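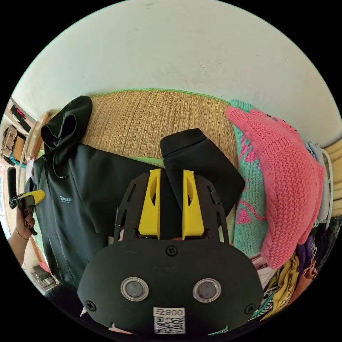

Yellow fingers at the base of a sleeve. Black hooded jacket on the mat, sweaters to the right.

The target for the clothing set was 4,000 usable episodes by the end of December. I have been doing this long enough to know that "usable" is the word that matters in that sentence, so most of this post is on what gets thrown away and what I changed to throw away less.

Background, for people who came in from the post on cup handles. Zinarness is the collection side of what I do. We record people doing household jobs with hand-held grippers, one in each hand, each with its own camera. Tokley is the script I wrote to cut long recordings into episodes, check them and put a label on each one. The training happens elsewhere and I mostly hear about it when something is wrong with my files.

Clothing is the worst category I have worked on. A mug has a pose. You can write the pose down in six numbers and be done. A jacket has a hood, two sleeves, a zipper, a drawstring and whatever it was doing when it was last dropped, and the starting state is different every time even if you try hard to make it the same. For the first batch I did try to make it the same. I laid the garment out with the sleeves at matching angles and the hood flat, and the result was 600 episodes of a situation that does not occur in anyone's bedroom. The policy trained on them did fine on a garment laid out by me and reached for empty air on one laid out by gravity.

So the rule since then is that the pile stays a pile. The operator takes whatever is on top. Between episodes the garments get picked up, dropped and pushed together, and nothing is straightened. The neighbors in the pile matter too. A black sleeve on a black jacket is a hard thing to find the edge of, and a black sleeve over a light knit is an easy one. I want both in the set and I want to know the ratio, which I currently do not.

Notes on the grip itself, in the order I learned them.

Grasp near the base of the sleeve for moving it across the body. Grasp at the cuff for lifting it clear. Operators left to themselves do one or the other by habit and never mix, so the instruction sheet now says which to use for each block.

Close slowly. A fast close pushes the cloth out ahead of the fingers, and on the recording it looks like a good grasp until the lift. Tokley used to pass these. It now compares finger width at close with finger width half a second into the lift, and flags anything that drops to zero.

Do not help with a bare hand. Everybody does this. The free thumb comes in to tuck a corner, the fold comes out beautifully, and the episode is worthless to a robot that has no thumb. If the fold fails, let it fail and mark it.

Failures are kept. I keep 100 of them per garment type and discard the rest, and the number has no theory behind it.

Both grippers should be in motion or both should be at rest at the cut point. This one cost me a week. I was cutting episodes on the right hand only, and the left would be halfway through a regrasp when the clip ended. Two-handed tasks have no clean end unless you define one. Mine is: both sets of fingers open, both wrists still for one second.

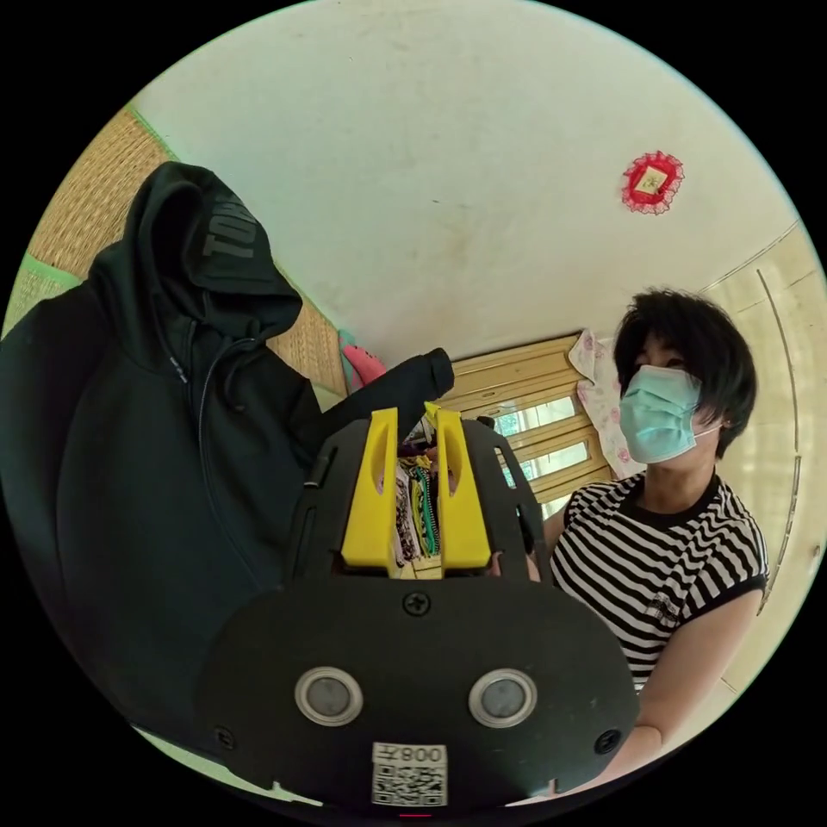 The next problem is height. Nearly all of the early recordings were made looking down at a flat surface, and the model learned that cloth is a thing which lives below you. Lifting a jacket changes all of it. The hood sags, the sleeves go where they like, and the camera now has a wall and a bright window in it where it used to have fabric. Exposure shifts within a single episode. I tried locking the exposure and lost every dark garment to a black smear, so it is back on automatic, and I log the gain value per image so that the training side can filter on it if they care to.

People end up in the shots as well. When two hands hold a garment up between them, a wrist camera will see the other hand, the arm behind it and often a head. I used to reject these. Danuta Witkowska, who reads my rejection logs more closely than I do, pointed out that I was removing most of the lifted-garment episodes and then complaining that I had none. She was right. They stay in, subject to the consent form, and Tokley tags them.

The current state of the count: one long session on jackets and sweaters went in as a single recording, and after cutting, checking and a second pass by eye it gave 397 episodes. The reject reasons, most common first, were bare-hand contact, slipped grasp missed by the operator, tracking loss when the gripper turned toward a plain wall, and a label that did not match the garment. The last is entirely my fault. The label list had "jacket" and "hoodie" as separate classes and no guidance on what to call a hooded jacket with a zipper. Operators split on it. I have merged the two and will regret it later.

Tracking loss against plain walls deserves a longer post. Short version: the position estimate needs texture, and a large pale surface has very little. A woven mat has plenty. If the cameras can see some of the mat during the lift, the track holds much better. I had been moving patterned things out of the way to make a tidy background, and I have stopped.

I also wrote a small tool to replay the two wrist views side by side with the finger widths plotted underneath. It is ugly and it leaks memory on anything over ten minutes. It found the half-second slip problem in one evening, after I had been staring at raw video for most of a month.

Still open:

How to mark the end of a fold when the garment slowly unfolds itself afterward. Thick knits do this.

Whether drawstrings should count as part of the garment for contact checks. At present they do, and they trigger false passes.

Whether turning a sleeve right side out is one episode or three. The operators say one. The file sizes say three.

Next batch is trousers.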